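Filed under: Traffic & Roads | Local

Geltevow Road down to one lane after gravel truck tips at the Paewai turnoff

If you were trying to get out of Ladano this morning and wondered why you were sitting there with your engine off, I was right there with you. A gravel truck went over on its side at the Paewai turnoff a little before 8, and it took most of its load with it.

The driver climbed out on his own and was checked over by the ambulance crew on the shoulder. He didn't need a ride to the hospital, which is the best news I've got for you today. No other vehicles were hit, although a pickup coming the other way ended up in the ditch trying to stay clear of the gravel. The folks in that one were fine too, just muddy and pretty annoyed.

The fire department told me the truck was heading north and had slowed for the turn when the load shifted. They're still looking at why. The road was wet and there's that dip right before the turnoff (you know the one, it's been patched so many times it's mostly patch), but I'm not going to guess.

Traffic was stopped both ways for a while, then crews got the southbound lane open and started waving cars through a few at a time. I was over 75 minutes getting from the feed store to the Skimetti bridge. On a normal morning I do that in 8! School buses on the north route ran late, and the county road office says the afternoon buses will go around by the old quarry road, so add some time if you're meeting a kid at the stop.
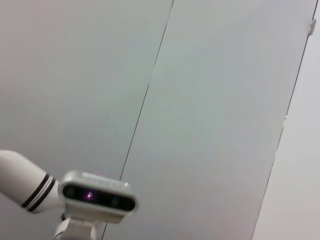 The tow outfit has a heavy wrecker on the way from Skimetti, and the plan is to stand the truck up once the rest of the gravel is scooped off. There's also some diesel to clean up in the ditch. The county is putting out reflective barrels tonight to mark the edge of the closed lane, and I hope they're the kind with bands that show up, because two thin black bands on white, like the pair around that robot arm, wouldn't do much for anybody out there after dark. Expect one lane with flaggers through the evening, and maybe into tomorrow's commute if the shoulder turns out to be chewed up.

Long-time readers will remember I've griped about this turnoff before. The county has had a wider turn lane on its list for 3 years now. I asked again today and was told it's still on the list. If you saw the truck go over, the sheriff's office would like a call, and I'd be happy to hear from you too. I'll update this when both lanes are open.

Related stories
Skimetti bridge deck work pushed back to November
Deer and minivan tangle on Route 19, no one hurt
Paewai flood gauge back in service
Ladano four-way stop gets new signs

Comments (3)

gravelroadgal: That dip has eaten two of my tires. Glad the driver's OK.

northend_dad: Bus showed up 40 minutes late and the kids thought it was the best day ever.

Pete's old truck: Quarry road is rough past the second gate, take it slow if you're going that way.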